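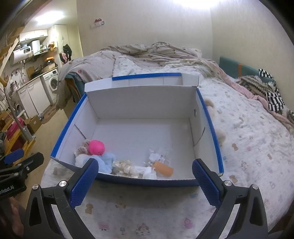
*Mixed small stuff in the white box, grip pads just over the front rim.*

## Recording a clean tidy-up run with the hand gripper

I used to pack returns at Vernlow, 300 parcels on a slow shift, and now half my week goes to recording pick-and-place runs so the sorting arm can learn the job. A few of you moving over from the benches asked how I do it, so here's my routine.

1. Put out a mix. Soft things, one ball, some crumpled paper, something that rolls. If it's all cloth the arm gets great at cloth and hopeless at everything else.
2. Leave the lid up and out of your way. You want the whole floor of the box in view before you start.
3. Hold still for a breath, then go in slow. Slower than that! Packers have fast hands and we all rush the first day.
4. Close the pads on the middle of the item. With fabric, pinch a fold - don't try to grab the whole heap.
5. Lift straight up, set it down, open the pads all the way, back off.
6. Fumbled it? Keep going and log it as a fumble. Lenni Hämäläinen on the Trellon side wants those too.

Ribbed or ruffled fabric takes me two tries more often than I'd like. Try coming at it from the side.

### What it does to your day

My count last month was 885 runs, and Octavian Crăciun got nearly 800 while still covering Saturday on the benches. Your back will thank you, your wrist won't, so swap hands at every break. I do miss the chatter on the line a bit.

And yes, people worry about the arm taking the packing jobs. Me too, some days. So far it does the dull bins and we get the odd-shaped orders, plus the recording. Ask your lead to put the recording hours on your sheet as their own line - mine got lumped in with cleaning until September.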